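Handout 3: Visit to the Unddale demonstration room

Please read this before the seminar in January. Course code 463, instructor Cempaka Subramaniam.

During the visit we watched people teach a task by hand. The demonstrator holds one gripper in each hand and handles small things on a round table. What the hands do is recorded, and later a robot arm can learn from the recordings. The host team calls its recording software Flomis. You do not need to install it for this course.
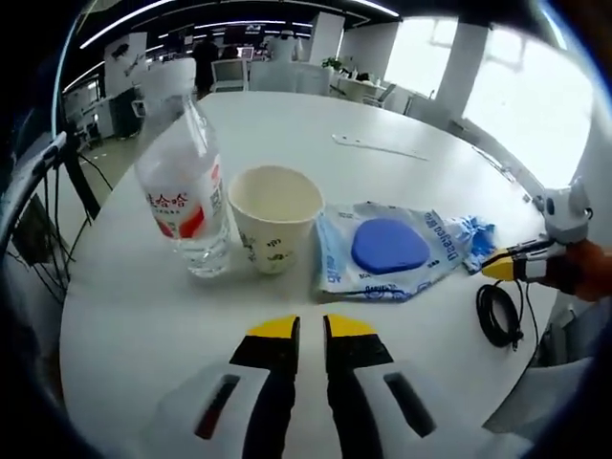 Robot Learning Group, Department of Applied Automation, Gaillard College

Notes from the talk

A soft object is harder than a hard one. A bottle keeps its shape when the fingers close, but a sponge changes, and a thin plastic bag changes even more. For this reason the team likes to mix both kinds on one table. Our hosts said that one task needs about 300 recordings before training is worth the time. The first set for the task named Cuka had 107, and the trained arm often missed the edge of the bag.

Look also at the finger tips. The yellow pads are the part that should touch the object. If the demonstrator pushes with the side of the finger, the recording is usually thrown away.

Cables are a practical question – a loop on the table can pull on the wrist, so it is good to lay it out before starting.
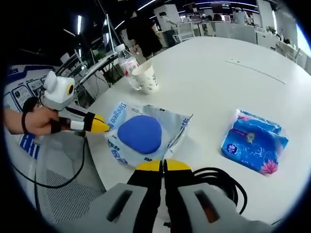
Fig. 2. Two hand-held grippers, with the blue sponge on its wrapper between them.

For the seminar, write half a page on these points:

Which object on the table would you give to a beginner first, and why?
When does a task really need two hands?
What would you change in the order of work – first the bag or first the cup?

Send your text to the course mailbox before 6 p.m. on the evening before we meet. Drawings by hand are welcome.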